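3.2 Fabric samples and wash protocol

Woven cotton squares were cut from 37 bolts supplied by the Irerby mill and conditioned for 44 hours before the first wash. Each square was folded twice along the warp and laid on a flat surface until creases had set. Crease recovery was read by the method of Mazandarani.

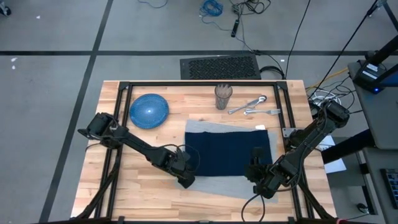 Figure 2. Folded dark navy cloth on a wooden tabletop.

Wash cycles ran for 120 minutes each. Dye loss was higher in the Burnton finish than in the Drandent finish, and the gap widened after the fifth cycle.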